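I started at the laundry on the Gorville road when I was nineteen, and I folded for the better part of 35 years before my wrists decided they'd had enough. So when Brittany Beaulieu rang me in February to say they were trying out a folding machine at Witkowska and did I want to come and have a nosy, I had my coat on before she'd finished the sentence.

I should explain that Witkowska is not a fancy place. The building has 1852 carved over the door, and the heating feels as though it went in the same year. But it has always been a friendly floor to work on, and most of what I know about people I learned across a folding table (including, I'm sorry to say, a good deal about Brittany's first husband). Your hands get on with it and your mouth is free.

That was my worry, if I'm truthful. I wasn't so bothered about a machine being quicker. It isn't, by the way! Brittany says she could do a stack of T-shirts while it's making its mind up about one, and having watched it I believe her. What bothered me was the thought of the women standing apart from each other, each minding a screen, with all the talk gone out of the place.

It hasn't gone like that so far. Ruxandra Filip, who came over from the Sirnville branch, has been trained up to look after it, and she's got a little rise in her pay for it, which I was very glad to hear. She did 3 weeks of training and says the hardest part was learning to leave it alone when it's being slow. Her fingers itch. She told me she used to go home with her shoulders up by her ears after a hundred shirts, and now she goes home with a headache instead, from concentrating. She hasn't decided yet which she prefers.

Brittany is less sure about the whole business. She's been told there'll be no jobs lost, and she's been told that before, when the big presses came from Toltereck, and two people who left that year were never replaced. I couldn't argue with her. We had our tea by the back door and went round and round it, and I came away thinking the firm ought to put its promise in writing, and soon, while everybody's still being nice to each other.

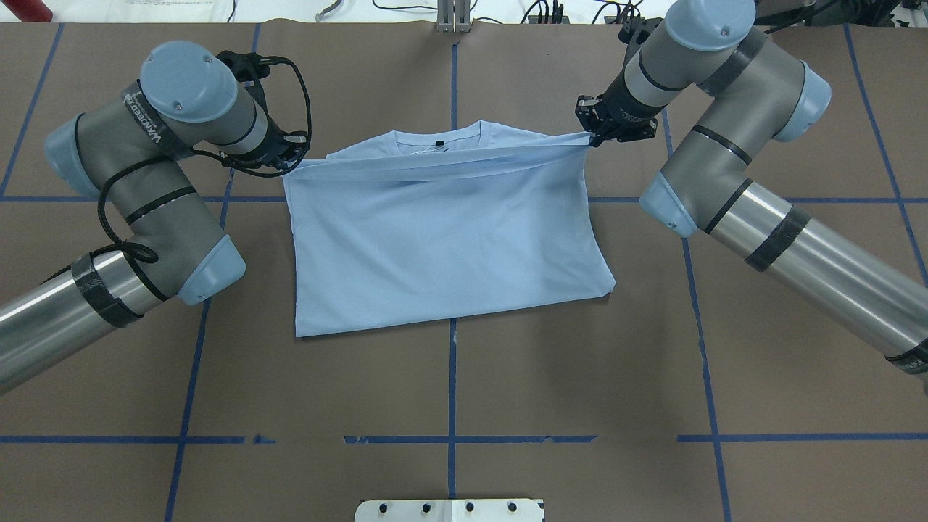
I've said I'll go back in the spring and see how they're all getting on. Ruxandra wants me to show her the old way of doing fitted sheets, the one my first supervisor taught me, so I shall have to practise on the spare bed beforehand and hope my wrists behave.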